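Perguntas frequentes – reagrupamento familiar e vistos pendentes

Última atualização: 2021-07-02

Este site usa cookies. Ao continuar, aceita a nossa política de privacidade.

Já entreguei tudo no balcão de Salinas. E agora?
Esperar pela carta com o número de processo. Sem número não conseguimos consultar nada, nem por telefone.

Quanto tempo demora?
Depende do consulado. Neste momento até 4 meses, contados da entrevista e não da entrega dos papeis.

Quantos pedidos estão parados?
Recebemos 2,437 desde dezembro. Decididos: 846. Em recurso: 543. O resto aguarda entrevista ou documentos em falta.

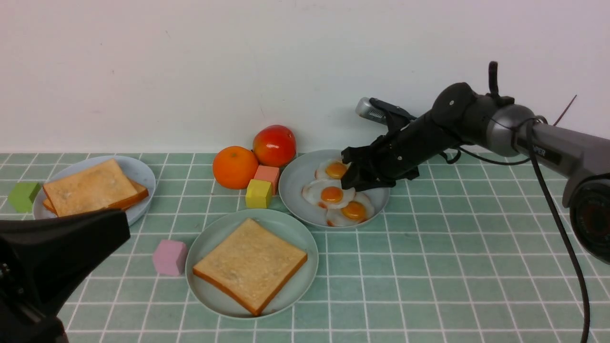
O meu visto foi recusado. Posso recorrer?
Pode. O prazo vem na carta de recusa – leia a segunda página, quase toda a gente pára na primeira. O recurso é por escrito, assinado, com cópia da recusa.

Preciso de advogado?
Obrigatório não é. Para recusas por motivos de segurança aconselhamos, sim. Marcações com Afshin Ranjbar, escritório de Celholm, só de manhã.

E as traduções?
Certificadas, sempre. Certidões de nascimento e casamento também. Traduções feitas por familiares não servem, mesmo que o familiar seja tradutor.

Os meus filhos entram no mesmo pedido?
Menores, sim. Maiores fazem pedido próprio, com taxa própria.

Mudei de morada a meio do processo.
Avise logo, por escrito. Muita correspondencia volta para trás. Formulário no balcão de Tostel ou por correio.

Não falo português, há intérprete?
Persa e arménio, com Esmaeil Amini. Outras línguas – peça na marcação.

Subscreva a nossa newsletter para receber alterações de prazos e taxas.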